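Home Blog Workshop notes Archive About

Two lots of fingers and a lot of claims

I have been meaning to write up the gripper comparison since April, when Gisela Fröhlich lent me her set of Grurnico fingers and told me they would change my mind. They are the soft ribbed sort. I already had the Tufa ones, which are flat, hard rubber and cost 125 for the pair. The Grurnico pair is 299. That is a big gap for two bits of plastic with padding on them, and I said so, and she said try them first. Fair enough.

The sales page says the ribs "adapt to everyday objects". I am always wary of the word everyday. Somebody chooses those objects, and they are usually a sponge, a tennis ball and an apple. I have never had trouble picking up an apple.

So I made my own list of things to lift, carry a short way and put down again. Each item got 8 tries with each pair, same hand tool, same evening light, and I wrote down a miss even when I thought it was my own fault. Sotiris Lambrakis thinks this is too few to prove anything. He is right, but it is more than the seller shows. 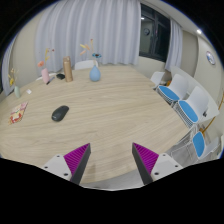

The ribbed pads do their best work on things with a curve to them. The Tufa fingers touch a rounded side along one thin line and the object swings about, while the ribs give a little and hold on. I had expected the computer mouse to be the easy one, being low and oval with nothing to snag, and it was the worst of the lot for both pairs. You have to come right down to the tabletop to get under the widest part, and the tapered tips want to ride up over the top. Magenta ribs or no magenta ribs, if the tips are too high you get a firm grip on nothing. The thermos was fine either way, and so was the pen, once I stopped trying to take it by the end.

The mouse went 5 out of 8 with the Grurnico fingers and 4 with the Tufa. I can't call that a difference. On the bottle both got all 8. The only place the dearer pair pulled clearly ahead was the vases, and I'd want to see that again on another day before I believed it, as I was being a good deal more careful by then.

What bothers me more is wear. Gisela's pads have had light use and I can already feel that the ribs near the tips are smoother than the ones lower down. Stirora sells spare pads but only as a full set, and when I wrote to ask how long they should last I got a leaflet back with the word "durable" in it and no number. The Tufa rubber looks horrible after a year of mine and still grips.

There is a newer kit from the people at Pultthorpe at 248, with pads you can swap without undoing the screws. Sotiris has one on order. I'll borrow it if he lets me, and the mouse goes first.

For now the Tufa pair is back on my tool and Gisela's are in their box, waiting for her to collect them. She has seen my numbers and says I was holding it wrong.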